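Bin-picking cell, back bench: inspection sheet and comments
July, by Awuor Mfaume
Last updated: Tuesday, 8.40 p.m.

Sheet to be filled in before anyone powers the arm. Pass, fail or comment. "Fine" is a comment and will be treated as one. The column for initials is for initials, Ademir, and a drawing of a fish does not count.

1. Bench and bins

1.1 Bench does not rock when leaned on. PASS. Folded beer mat under the back left leg noted and tolerated. It has now survived two inspections and is more dependable than the leg.

1.2 Bins clamped to the bench, clamps hand-tight, no movement when shoved. PASS, second go. The Irwin took another half turn.

1.3 Clamp handles outside the arm's sweep. COMMENT. Clear at slow speed. Margit Lindholm wants this tried again with the wrist turned fully over, and Margit was right about the shelf.

1.4 Bin edges free of burrs. PASS with gloves on. Man-sik ran a bare thumb along the rim to make sure and has been shown where the plasters are.

1.5 Tape marks on the bench still stuck down and still where the drawing says. PASS. Please stop using that roll for parcels.

2. Arm, gripper and cables

2.1 Base bolts tight, paint marks lined up. PASS.

2.2 Cable loop at the wrist has slack at full reach and does not snag on the bin. COMMENT. Slack is generous. At the far corner the loop comes nearer the rear bin than I like. Add a tie, then repeat the check.

2.3 Air fittings at the gripper seated, no hiss. FAIL, then PASS. One fitting was pushed in by somebody with great optimism and very little force.

2.4 Loose wires at the gripper tied back or trimmed. FAIL. Cleiton to deal with it before Tuesday's session, using a proper tie this time and leaving the tape on its roll.

2.5 Cables behind the bins kept off the walkway and away from sharp edges. COMMENT. Off the walkway, yes. Running across bare sheet metal, also yes. A strip of edge trim costs less than a cable. 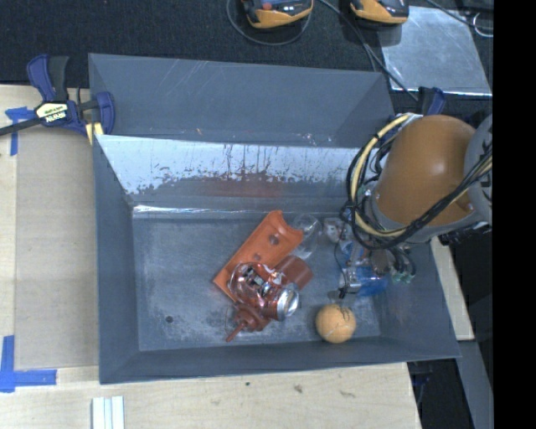

Sunthorpe, July

3. Test objects

3.1 No glass, no blades, nothing with a battery in it. PASS. Cups, a drinks can, a ball, assorted plastic. The can is to be empty before it goes in. I have written this on the door as well.

3.2 Clear plastic included in the mix. PASS. Ademir Cavalcanti calls this unfair to the software. The software is welcome to fill in a complaint form.

3.3 Cracked or splintered pieces taken out before the run. PASS. One cup retired with a split rim.

3.4 Round objects stay in the bin when nudged. COMMENT. The ball stayed put for me. It left the bin twice last month, once at some speed, and was found under the lathe.

4. Stopping the thing

4.1 Emergency stop within reach of the person running the test. PASS. Reach means an arm's length from where you stand. A short jog does not qualify.

4.2 Stop pressed during a slow move and the arm halts. PASS, three times. Castex relay clicks nicely.

4.3 Arm stays put when the stop is released, until reset by hand. PASS. I stood well back for this one and recommend the same.

4.4 Speed limit set in the controller and matching the label. FAIL. Label says 27 per cent, controller said 56. Controller turned down. Whoever turned it up may own up to me in private, or to Margit in public.

5. Housekeeping

5.1 Fire extinguisher in date and not being used as a coat hook. PASS on the first half.

5.2 Run counter written down. 1151 at the start of this inspection.

5.3 Second person in the room. PASS. Man-sik Yeom, present and awake, plaster on thumb.

Outstanding: 1.3, 2.2, 2.4, 2.5, 3.4 and the coat. No full-speed runs until 2.2 and 2.4 are signed off. Slow runs allowed with two people present - one of them watching the arm, and a phone held up to film it does not count as watching.

Reply from Cleiton, added underneath: 2.4 noted, ties bought. I dispute the word "optimism" in 2.3.

Reply to the reply: Word stays. A.M.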